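Sindlow Food Swap list
Subject: Re: Bag rules, again
15 January 2023

Someone on the list wrote:
> Can we please settle whether people must bring their own bags?
> Last June I went through 200 paper ones in a morning and had
> to carry the marrows home in my coat.

The coat was much admired. I'd say yes, bring your own, and let's put it in the notice in letters large enough to be ignored from a distance.

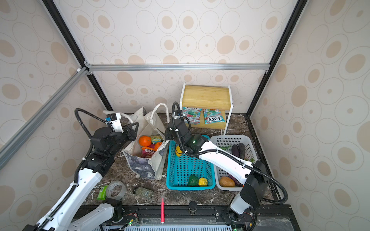

My own trouble is with fruit. Every winter we get far more lemons than Sindlow can reasonably squeeze, and every winter the same few go home with whoever brought them. I propose that citrus counts double against jam until the end of the season. Chutney stays as it is, there being no known rate of exchange for chutney. 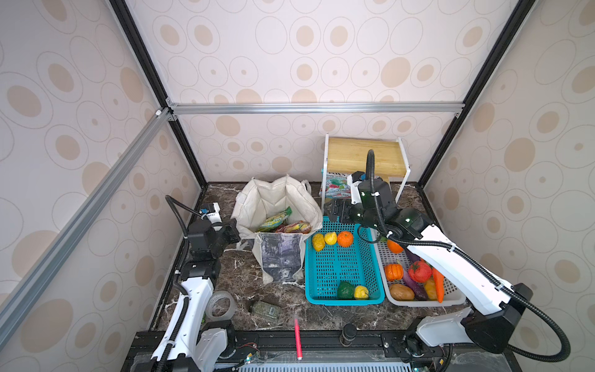

On the hall: Valentini have put the hire up again, and Darnell Rooms would have us for less, but only if we're out by noon and leave their piano alone. I could live with both. The stairs are another matter if you're bringing squash.

We also still have most of the 1000 leaflets printed when we thought we'd be meeting twice a month. The date is wrong and so is the postcode, but the backs are blank and make decent labels. I've got 3 boxes under my bed and would be glad of the space.

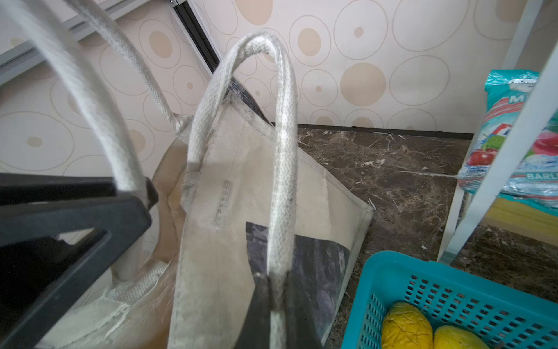 Replies to the list, please, and trim the message you're quoting. The last thread on eggs took me 2 cups of tea to scroll through.

Yours from behind the leaflets,
Cultside Lane end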